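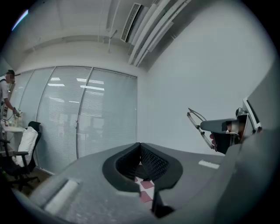

July 2, 2023
Hand-held unit, Drusodach. Width reading fault. Writing this up now before I forget the order of things, will tidy later (won't).

Short version for anyone skimming: the wire linkage is slipping where it goes into the block. Alov logs the jaws as closed when they still have a gap. Do NOT replay anything from the last batch on the arm at Sutwood until I've cleared it. Padmavathi has the list.

How it came up. Sutwood replayed the bottle picks overnight and the arm crushed one. Then did it again on the next one. Kiros Woldegiorgis called me first thing, pretty calm considering. Arm was in reduced speed, cell door shut, no one near it. Lotion all over the tray and down inside the left finger. He hit stop himself, the force limit never tripped. That second part bothers me more than the bottle, see below.

My first guess was calibration on their side. Wrong. Asked Kiros to send one of the bad replays and the recording it came from, and put the two width curves side by side. Replay follows the recording perfectly. So the recording is what's bad. The width goes down past where the bottle should stop it and just keeps going to zero. You can't close to zero with a bottle in your jaws.

Went through the batch with Padmavathi. 57 recordings. 40 of them have a width that goes below the diameter of the thing being held. The others look sane, but they're nearly all early ones so I don't trust "sane" much, might just be not bad enough yet to spot.

Bench work, in order:

Power cycle, re-home. Reading at open is right. Reading at closed on nothing is right. So the quick check passes, which is why every one of us has been happily passing it every morning. Dumb check.

Closed on the gage block. Reading OK the first few squeezes, then starts walking. Squeeze harder, walks faster. Open fully and it snaps back to correct. So whatever is moving gets put back at end of travel. Hence the nice clean homing.

Swapped the cable. No change.
Swapped to the spare encoder. No change, and I lost an hour to the connector. Pins on the spare are a hair bent, have put it in the red bin.
Padmavathi thought maybe the Alov filter was doing something at low speed. Looked at the raw counts, same walk in there. Not the software. Sorry for blaming it in the chat.

Then finally did what I should have done at the start, marked the wire with a paint pen at the clamp and squeezed on the block. Mark moved. 2 mm by the time I stopped. On the bench light you can see the shiny track where it has been sliding. Clamp screw was still tight to the driver, so a torque check would have passed as well.

Took the clamp apart. The wire has a groove worn into it by the screw tip. It sits in its own groove and slides along it, screw can be as tight as you like. Replacement wire from Hijazi came in March and it's a softer one than the old stuff. The old offcut in the drawer won't take a scratch from the scriber, the new one does right away. Order line just says "wire, linkage" with no grade. My order. So.

Padmavathi Gounder disagrees a bit on cause. She thinks the wire is only half of it and the bend is the other half, we've been forming the loop by hand and the corner comes out tighter than the drawing, so it pushes sideways on the clamp every squeeze. She may well be right. We put her bend gage on the one from this unit and it doesn't fit. Will do one new wire with correct bend and one soft wire with correct bend and see which of us buys lunch.

Force limit. Asked Kiros why it didn't trip on the bottle. Limit in the cell is set from the object table, and the bottle entry was empty, so it fell back to the default, which is meant for the metal parts. Nothing faulty as such. But it means a blank line in a table gives you the HIGHEST limit and that's backwards. Kiros is changing it so a blank entry refuses to start. Until then he fills it in by hand and somebody else reads it back to him. I asked for that in writing and got it.

Worth saying plainly for the log: nobody was hurt and nobody was in reach. But the same recordings were lined up for the handover test and in that one a person does stand there with a hand out. I've pulled the handover set from the queue completly. Stays pulled till the two of us and Kiros all agree, no single person puts it back.

Done today:
Batch flagged in Alov, all 57, including the ones that look fine. Reason field says "linkage slip", please don't shorten it.
Unit tagged, do not use. Tag is on the body, not on the case, last time the case tag got left behind and the thing got used anyway.
Second hand-held unit checked with paint mark. No movement yet after a long run of squeezes on the block. Same soft wire though, so it's off recording too.
Hijazi emailed for the grade on the March lot and a quote for the hard stuff. No reply yet.

New morning check, replaces the old one:
Home it.
Close on the gage block and hold, hard as you would for a real pick.
Let go halfway only. Don't open fully, full open resets the slip and hides it.
Close on the block again. Repeat to 300 squeezes for a rebuilt unit, a couple dozen is fine for a daily check.
Reading on the block has to match the first one. If it's off, stop, tag it, come find me.
Look at the paint mark. If you can't tell whether it moved, it moved.

Also want an automatic check at upload. Padmavathi has a sketch of it already, compares minimum width to the object size and rejects the recording if it's smaller. Would have caught all 40 on the day. Problem is squishy things, the sponge legitimately goes well under its size, so it needs a per-object allowance and that's another table with blanks in it. Told her blank = reject, same as Kirso's change.

Can any of the old recordings be saved? Maybe. The slip resets at full open so in theory you could work back an offset per squeeze from the object diameter. I started on it and then stopped, the offset isn't constant during the hold, it creeps. We'd be making up numbers. Vote for recording again. It's annoying but the bottles are cheap and the setup is still out on the counter.

Open questions
- does the clamp want a flat on the wire, or a different clamp altogether? A pinch block would spread the load. Have one drawn from the old version, the housing might need a relief for it
- when did the slip start? Earliest definite bad one is well after the wire change. Could go through the older batches too, ugh. Probably have to
- why did no one see it in the video. The jaws are visibly still apart in a few of them while the log says zero. We look at the curves or we look at the video, never both together

Tomorrow: bend two wires on the proper former, paint mark both, run them on the block. Padmavathi on the upload check. Kiros wants the finger cleaned out before he puts the arm back in service, he's got it off and soaking, says the lotion got into the slide. Send him the spare slide, it's in the gray cabinet, second shelf, behind the cable ties.

Need more paint pens, this one's about dead.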